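The Long Way Home from Clundness

We lost to Clundness by 30 points, and I would like it written down somewhere that the bus heater also quit, so that was our October.

I was the backup to the backup that year, a junior with good hands and slow feet, and my number was 89 because it was the only jersey left that didn't have a rip under the arm. Laroscombe High had never been what you'd call a football power, but we had a band, and we had a hill behind the end zone where the whole town sat on blankets and yelled advice, most of it about tackling lower.

My father made the drive to every game, even the far ones, and he kept a thermos of soup on the passenger seat with the belt buckled around it. That night he stayed in the stands until the lights went off, which in Clundness they do one pole at a time, very slowly, as if they'd like you to think about what you've done.

I played 18 snaps. I remember all of them, and I could bore you with all of them (I have bored my wife with most), but the one I carry around is the last. We were so far behind that the other side had sent in their freshmen, and the ball came loose on the grass, and I fell on it. 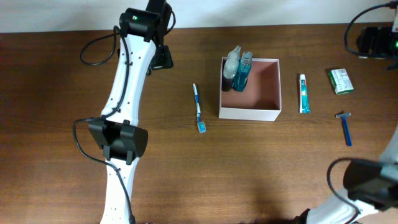
It was a small thing to fall on a ball in a game that had been over since halftime. But I lay there with my arms wrapped around it and the whole pile on top of me, and somewhere up in the cold I could hear my father hollering like we'd won the state title.

He let me have the soup on the way home. I still had grass in my ear, and he told me the play over again, twice, as though I'd missed it.

Contact the Porska Story Page | Copyright Porska, all rights reserved | Back to top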